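7 Setting up the Pladness station for visitors

Use this section when the two-arm station will be shown to the public at an open day, a school visit or a customer demonstration. For routine operation, see section 5.

7.1 Before the visit

1. Update the Ireo controller software at least one day ahead. Do not install updates on the day.
2. Load the demonstration profile (Felis menu, Profiles, Public). This profile limits joint speed to 36 per cent and locks the teaching functions.
3. Check that both mounting plates are tight against the front rail. Tighten any loose bolt to the torque given in section 3.
4. Check that each arm cable has enough slack to clear the elbow through its full travel.
5. Place the visitor barrier 3000 mm from the front rail. Mark the line on the floor with tape.
6. Run the sorting routine once from start to finish with no visitors present.

CAUTION: The public profile lowers speed. It does not lower gripping force. Keep hands out of the enclosure whenever the wrist lights are on.

7.2 Preparing the sorting task

The sorting task suits mixed audiences. The arms pick loose building blocks from the tabletop and place them by colour in a tray with three compartments.

1. Home both arms.
2. Press Hold on the controller and wait for code 222 to show.
3. Put the tray on the tabletop within reach of the right arm. It does not have to be square to the rail; the routine finds its angle at start-up.
4. Put the blocks for the final colour loose on the tabletop under the left arm. Leave a gap between blocks where possible.
5. Fill the other two compartments in advance if the session is short.
6. Release Hold and select Sort, then Resume.

Everyday objects may stay on the tabletop at the side to show that the arms work in a cluttered space. Keep them out of the tray. 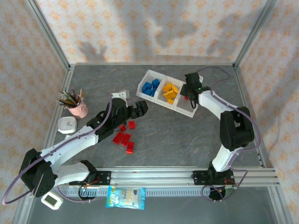
Figure 7-1. Sorting task with red blocks still on the tabletop; blue and yellow-orange blocks in the tray.

NOTE: Patterned wall coverings are acceptable. If you change the covering or the room lighting, repeat the calibration in section 4 before the next session.

7.3 During the session

1. Keep one trained operator at the stop button at all times.
2. Admit groups of up to 19 people to the barrier line.
3. If a block is dropped outside the enclosure, press Hold before picking it up.
4. If an arm stops with a fault, leave the blocks where they are, clear the fault at the controller and select Resume. After a second fault in the same session, end the demonstration.

7.4 After the session

1. Home both arms and switch off at the Salazar power unit.
2. Restore the standard profile. The station will not accept new routines while the public profile is loaded.
3. Enter the session in the station log.

Section revised June 11, 2020. Replaces the February issue.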